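The question put to us most often at Prandix is whether a machine can yet clear a table. Our answer this September is a qualified one. A machine can do parts of the job, under supervision, at a pace few households would accept.

The Trirnusard trials were run in simulation – 1254 attempts, divided among 15 everyday tasks. Sturdy items with straight sides gave the arm little trouble. Glazed and rounded pieces remained the principal source of failure.

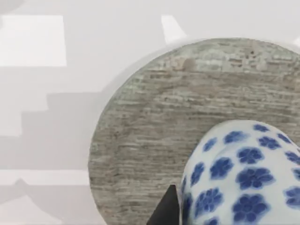 Simulated tabletops, with the gripper at the lower edge of each view.

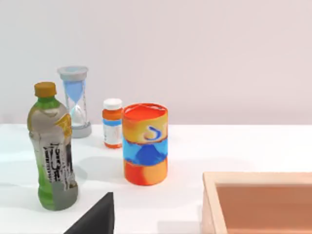 Nine of the tasks met the standard we had set in advance. The remainder did not, and we do not expect a change of gripper alone to correct this. Judging how firmly to hold an unfamiliar object is still a weakness, and a dropped dish matters more to a family than a slow one.

Work on the shop floor is further along, as parts there arrive in known shapes and known places. The Hola series of tests will address that setting next.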